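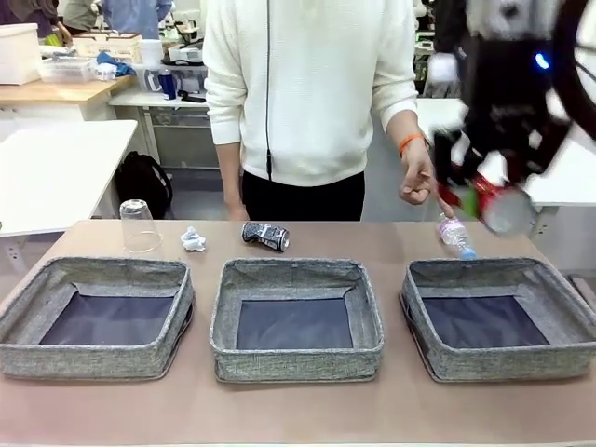 Three gray fabric baskets on a long tan tabletop.

The Sandwich Board

The spring I took over the shop on Kaijage Street, I decided what we needed was a sign. We had one over the door, sure, but it was up so high that only people on the top deck of the tour bus ever read it, and none of them wanted their vacuum belts replaced.

So in March I drove out to Skerkstead, to a place called Trovo that did lettering and banners and those folding boards you put on the sidewalk. The woman at the counter asked me what I wanted it to say. I'd had the whole drive to think about that (92 miles!) and I'd spent it singing.

"Open," I said.

"Just open?"

"And an arrow."

She wrote it down. She asked which way the arrow should point and I had to shut my eyes and stand in my own doorway in my head, facing out, then turn around and be a customer. Left, I told her. I was pretty sure about left.

The board cost me $242 with the heavy base, and I got it home across the back seat with a belt around it like somebody's grandmother. It looked terrific. Red letters, white background, big fat arrow. I put it by the curb the next morning and went in and made coffee and waited.

The arrow pointed at Raken, the bakery next door.

Well, I could have turned it around, but the other side had the same arrow, and from that direction it sent people into the street. I called Trovo and they said a new pair of panels would take two weeks. Fine, I said, two weeks. I left the board out anyway. I'd paid for it.
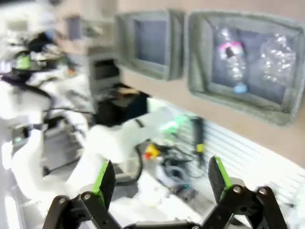 Black gripper with green strips, open, with gray bins on the table behind it.

By the fourth day the bakery had a line. I stood at my window with a belt in each hand and watched strangers walk up, read my sign, nod, and go in next door. Around noon the baker came over with a box of rolls, still warm, and set it on my counter.

"I don't know what you did," he said, "but please keep doing it."

I told him the new panels were coming. His face dropped so far that I ate a roll just to have something to do. It was a very good roll. I ate another one. Then he mentioned that his mixer had been making a noise, a kind of yelp, and did I ever look at mixers?

I'd never looked at a mixer in my life. I got my toolbox.

When the panels came I signed for them and slid them behind the water heater, still in the cardboard.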